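Fostelden Unit 3: Monthly Storage and Packing Area Inspection
Inspected by: Struan Nisbet
Date: 18/10/2019

1. Exit doors open fully from inside. OK
2. Exit signs lit. OK. Rear sign is dim, replace bulb.
3. Fire extinguishers charged and tagged. OK
Comment: the one by the Shearer press is blocked by pallets again. Moved them. Needs floor tape.
4. Aisles at least 30 inches clear. FAIL
Comment: aisle between racks 2 and 3 is down to the width of a hand cart. Angus Munro to clear it.
5. Rack load signs posted and readable. OK
Comment: the 1,000 lb sign on rack 1 is faded but can be read.
6. Ladders tagged, feet in good shape. OK
7. First aid kit stocked. FAIL
Comment: no eye wash, nearly out of gauze. Order placed with Grivano.
8. Floor mats flat, no curled edges. OK
9. Electrical panel clear, door closes. OK
10. Spill kit sealed. OK
11. Metal bins free of sharp edges and flaking paint. REPAIR

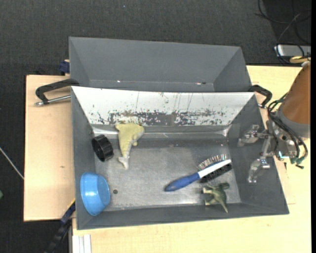 Item 11. Chipped and worn paint low on the back wall of the front bin, scratches above it.

Comment: sand and repaint. Check for burrs by hand with gloves on.
12. Lighting over benches. OK
13. Emergency numbers posted by phone. OK. Still lists the old Zurkent contact.

Items 4 and 7 to be closed before the November inspection.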